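7 May 2025

Dye bench, Flallden shed. Picked the madder tests back up, the ones I dropped in February when the tap froze. Used the Kudau roots this time (177 g, chopped, soaked overnight) and wow, they're so much redder than the Virau batch! The Virau stuff always went brick on me, even with chalk in the pot.

Kept the pot low for 4 hours and stirred whenever I remembered, so not that often. 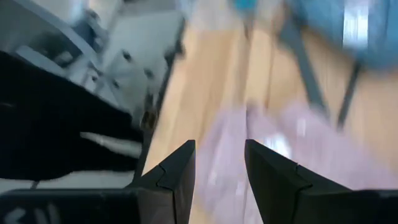 Gripper fingers, tabletop out of focus behind.

Rinse water ran orange for ages. I'd love to blame the roots but I think I skimped on the alum again – the scale was jumping around and I just went with it. Redo with a proper weigh-out before anyone copies my numbers into the big book, please.

Also tried the Asfaw wool, 30 g skein, straight in after the first lot came out. Soft coral, a bit patchy near the tie. Looser ties next time (I say this every time).

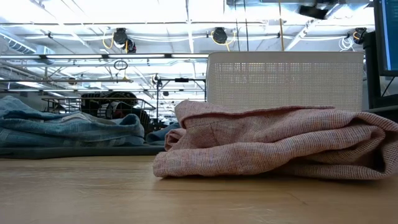 Pink and white weave, folded, on the wood table.

Wash tests still to do, plus a strip in the window for light. If the red holds I want to price up a bigger order of Kudau, and we're down to one bag of chalk. Whoever has the good strainer, bring it back!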